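How to Set Up a Two-Arm Cup Demo for an Open Day

We ran ours in February for the Edico open house and I'm still buzzing about it, so I'm writing it all down while I remember.

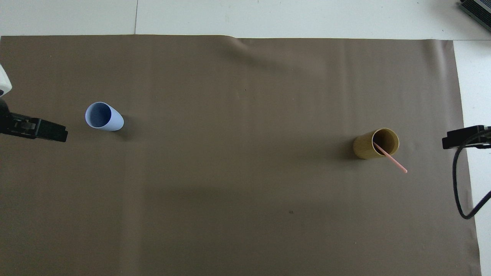 What I love about cups is that everybody gets it. You don't have to explain a thing to a seven-year-old or to her grandfather. A cup is lying down, the robot should stand it up, and the whole room leans in to see if it will. We tried fancier tasks the year before (sorting screws, plugging in a connector) and people clapped politely and wandered off to the cookies.

What you need

Two arms with grippers you already trust
Plastic cups in different colors, plus spares
A few drinking straws
A big sheet of plain brown paper
Tape, and a marker for the back of the paper
A rope or a row of chairs to keep people back

Step 1. Cover the work surface

Put down matte paper, the bigger the better. Bright white tile bounces light all over the place and our camera had a terrible time with it at Tirkach, where we did our first trial run. Brown paper fixed most of that in five minutes! Let it relax flat overnight if you can. Small wrinkles are fine, but a tall one under a cup will tip it over at the worst possible moment.

Step 2. Pick cups that look different from each other

Go for colors that stand apart, because visitors will call them out and you want them to be able to. "Do the yellow one!" is about the best sound you can hear at an open day. A straw in one of the cups makes things a lot harder, so start without it and add it once the plain version works. Bring twice as many straws as you think you'll use.

Step 3. Choose your starting positions

Keep each cup well inside the reach of one arm. For the tipped cup, try a few different angles during practice and write down which ones give you trouble. Ours hated having the mouth of the cup pointing straight at the gripper. I put light marker dots on the back of the paper where they showed through just enough for me to find my spots again.

Step 4. Slow it down

We had a speed setting from 1 to 1000, and our practice runs were at 900. For the public we dropped to 800, and then much lower after the first group, and I wish we'd gone low from the start. People want to follow what the gripper is doing. Slow also gives you time to talk.

Step 5. Check your cables

Move both arms through the entire routine by hand or at a crawl and watch the cables the whole time. A loop that looks harmless at rest can sweep right across your cups. Do this again after lunch. Things shift.

Step 6. Practice the talk with the robot running

Each of our sessions was 35 minutes, and that was plenty. I'd open with one clean run and no talking at all, then explain what the cameras see, then let the kids choose where the next cup goes (you place it, they point). Save the straw for the end. When it misses, say so, reset, and go again. Our loudest cheer at the Varnis session came on a third try!

Keep one person on the stop button for every run, with no other job. Put the cups back only when the arms are stopped, and keep fingers off the paper the rest of the time.

Packing up

Roll the paper around a tube and keep it for next time if it isn't torn. Ours is going to Sleiman next, with a fresh bag of straws and the same old cups.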